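Interpreters, appointment letters and a small count

I have been keeping a tally at the surgery on Jekermont Road since the spring, and by September it had enough in it to be worth writing down. The subject is dull. It concerns which patients get an interpreter when they need one, and how the booking system decides.

The practice has a field in the patient record called preferred language. It is filled in at registration, from a paper form, and it is copied to the hospital when a referral goes out. The hospital uses a booking product called Rutetti, which reads the field and requests an interpreter if the value is anything other than English. That is the design. My interest was in how often it held up.

I went through 979 outgoing referrals. Of those, 332 were for patients the reception staff knew to need an interpreter, going by a note or a previous booking. The preferred language field was correct for 403 of the full set in the sense that somebody had filled it in deliberately; the rest carried the default value, and the default is English. So a blank on the paper form becomes a statement on the screen, and the hospital has no means of telling the two apart.

Three things follow from this, and they are not equally easy to fix.

The first is the default. It should be "not recorded". Wiltus, who supply the records software, can change it for a single practice on request. We asked on a Friday and it was done by the following week, with no charge. Existing records were left alone, which is correct behaviour but leaves the old ones to be gone through by hand.

The second is that the field holds one value. Written language and spoken language are separate matters for a good many people. My colleague Sang Quách speaks Vietnamese with his parents and reads it slowly; he would want a leaflet in English and would be irritated to be sent one in anything else. His mother is the other way about. There is a second field for written language in the hospital system, but nothing on our side feeds it. 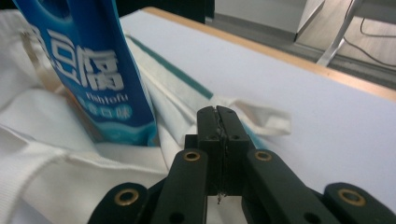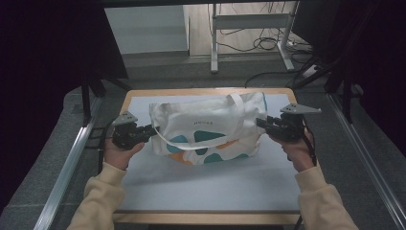 The third is the letter. When an interpreter has been booked, the appointment letter says so, in English, in the last paragraph of the second page. A patient who needs the interpreter is therefore unlikely to learn that one is coming. Several had brought a daughter or a neighbour who took an unpaid morning off work to do it. One had cancelled, on the assumption that she would have to manage alone. The cancellation is logged as patient choice.

I would treat that last code with some suspicion generally. Missed and cancelled appointments get broken down by area and by age in the reports we are sent, and sometimes by ethnicity, and the gaps are put down to "engagement". Nothing in the report says whether the letter could be read by the person it was posted to. I do not claim the letter explains the gap -- my numbers are too small for that and I did not collect them with that question in mind -- but it ought to be ruled out before anyone pays for another awareness campaign.

Some notes on method, for anyone wanting to repeat this.

Names are no guide to language. I tried it on a sample and gave up after the Hoàng records, where the surname covered fluent English speakers, a retired couple who needed Vietnamese, and a woman who had married into the name and spoke Polish. Ask the person.

Do not use the country of birth field either, for the same reason.

Count dialects separately if your staff can tell them apart. Two bookings were made for the wrong form of Kurdish and both appointments had to be rearranged, at a delay of 11 weeks in the worse case.

Telephone interpreting is recorded in a different place from face-to-face interpreting. I missed this at first and had to redo most of a month.

The registration form has now been altered to ask two questions, one for speaking and one for reading, each with a tick box for "no preference". The hospital has been sent a request to move the interpreter line to the top of the letter and print it in the patient's own language. It has been acknowledged. I will run the count again once the new form has been in use for long enough to matter, using the same definitions, and post the table with it.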